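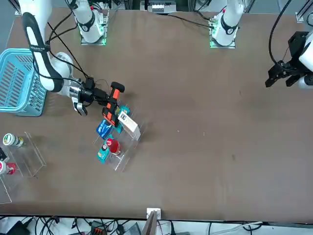

Small Shelf, Mixed Stock
Posted 28 August 2020 by Obadia Lukumay

The stock is ordinary: boxes, jars, a drink, a tool and a basket to carry it in. The stands are clear acrylic and sit straight on the brown table, with no cloth or liner under them.

I like clear stands for small goods. You can see the front of a box and the step it sits on at the same time, and the color of the packaging does the work. The drawback is fingerprints. Wipe the stands with a soft cloth before the stock goes on, and lift them from the bottom when you move them.

Jars go low or at the edge where a hand can get around them. Small boxes do better on the steps, where the back row still shows over the front one. Tools are harder. A drill is heavy at one end and won't stand up next to a cereal box without a hook or a cradle, and I have not found a cradle I like for under 2 dollars.
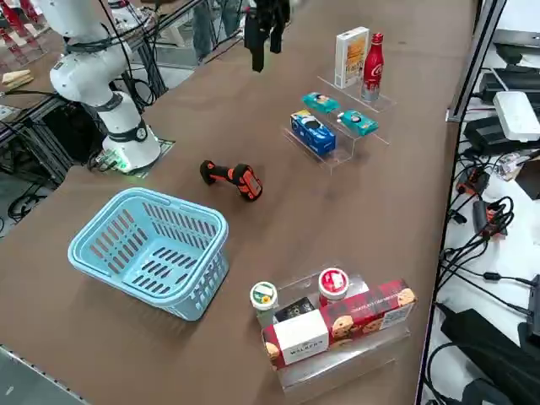

Three clear stands in a row, with the blue basket and the orange and black drill on the table beside them.

The stepped riser in the middle has a blue box on the lower step and teal boxes above. The cereal and the red Coca-Cola bottle share the far stand. Jars are on the near one, which is the fullest of the three.

The basket is light blue plastic with slotted sides. Slots are fine for boxes and jars. Anything thin, such as pens or loose batteries, should go in a bag first.

More from this set: Wivberg wall hooks, Ccori window shelf, Radden corner unit.
Gallery 61. Viewed 1,627 times.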